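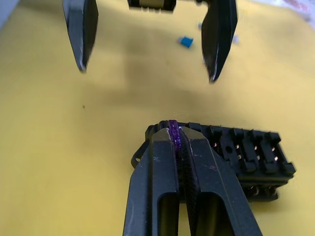

Last changed: 2022-10-04

Listard Lilemside bench mat, yellow (item 2991)

The Lilemside is a large single-color mat for assembly, sorting and light repair work. It is sold by Listard in gray, green and yellow. I bought the yellow one in July for $40 and it has been on the bench since then. This review covers how it lies, how it holds small parts, how well parts can be seen on it, and how it cleans up. Cutting is left out. Listard does not sell it as a cutting mat and one pass with a utility knife left a line that is still there.

Unpacking and laying flat

The mat ships rolled, yellow side in, around a cardboard core. Two corners stayed raised after unrolling. I reverse-rolled the mat loosely, left it for an hour, then laid it out with a book on each raised corner. One corner was flat the next morning. The other took four days. Listard's leaflet says to use warm water, which I did not try.

There was a smell for the first week, noticeable with the door closed. The gray version, which Ga-eun Byun uses on the next bench, had none when she opened it. That may come down to storage.

The leaflet gives no material. I asked Listard by email and was told it is "a polymer blend," so anyone with an allergy or a static requirement should look elsewhere. No antistatic claim is made for it and I would not handle bare boards on it.

Fit on the bench

On our white table the mat covers most of the top and leaves a strip along the far side. The strip has been useful. The tape roll and the odds and ends that always collect on a bench go there, and the yellow area is kept for the job in hand. If you want the whole top covered you will need two mats, and Listard does not offer a joining strip. Two butted edges will collect screws.

Trimming is possible with heavy scissors. Mark the back with pencil, since the front takes a pencil line badly and a pen line permanently.

Visibility of small parts

Color was my reason for choosing this one, and results depend a good deal on the part. I work under a single overhead panel, measured at 300 lux at the bench, with a lamp on an arm when needed.

Dark parts are easy. Black plastic has a clear outline on the pale yellow, and even a speck of dark dirt is plain enough to be annoying. Saturated colors are also good. A small blue plastic piece can be picked out straight away from the far side of the table, as can anything red.

Pale gray and off-white parts are the weak point. Chips and trimmings in those shades fade into the surface, more so where a shadow falls across it. Clear plastic is worse. A transparent tube laid on the mat can be overlooked even when you know it is there — I have twice gone to the drawer for a second one. For clear parts Byun's gray mat was better in every comparison we made. For yellow parts this mat is no use at all, and ours now stay on the white strip. 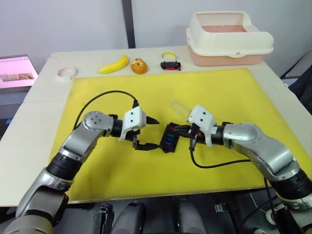

Item 2991 on the white table, with tape and small items kept off the mat along the far side.

Shadows

The surface gives soft, broad shadows under the overhead panel. They are easy on the eyes over a long session. With the arm lamp set low, shadows get harder and the mat shows a slight sheen. Raising the lamp cures this.

Grip and part retention

I tested slip in a simple way. A 30 mm wood block was set on the mat, one end of a loose board was raised under both, and the angle was noted when the block moved. The Lilemside held the block to a steeper angle than a Drunska felt-backed mat of similar size. The order reversed when both were dusty. Wiping the Lilemside restored it; the felt-backed mat had to be vacuumed.

The underside grips the table well. Leaning on the near edge and pushing does not shift it. Dragging a heavy clamp across it does, and will lift a corner if the corner has not fully settled.

There is no raised lip. Anything round will roll off unless you stop it. Cables slide over the surface without catching, so a plug at the end of a trailing lead does not get yanked when the lead is moved. The Ông mat I used before had a ribbed face that snagged every cable tie. I do not miss it.

Cushioning is modest. Small housings and connector blocks dropped from hand height land quietly and stay close to where they fell. A steel nut still bounces.

Cleaning

Dust: dry cloth, no trouble.
Pencil: eraser, then damp cloth. A faint mark remains.
Ballpoint: permanent.
Tape residue: isopropyl alcohol on a cloth, two passes. No change in color.
Light machine oil: dish soap and water if wiped within the day. Left overnight, it gave a slightly darker patch that went away after 40 hours or so of normal drying.
Hot glue: peels off cold.
Soldering iron: do not.

Correction, as Yae Nakajima wrote in to point out: an earlier version of this page listed acetone as safe. It dulls the surface. I have since repeated the test on an offcut and she is right. The line has been removed from the list.

Wear so far

No curling has returned. The knife line mentioned above has not spread. The front edge, where wrists rest, is a little smoother to the touch than the rest. Color appears even across the mat, though I have no covered section to compare against.

Alternatives

Buy the gray if you handle clear or white parts. Buy the Drunska if noise matters more than dust. The Ông costs less and is stiffer, with the ribbed face as the drawback.

Summary of ratings

Lying flat: fair
Grip on table: good
Visibility, dark and colored parts: very good
Visibility, pale and clear parts: poor
Cleaning: good
Documentation: poor
Price: acceptable

I would buy the yellow again for this bench, and have ordered the gray for the other end of the room.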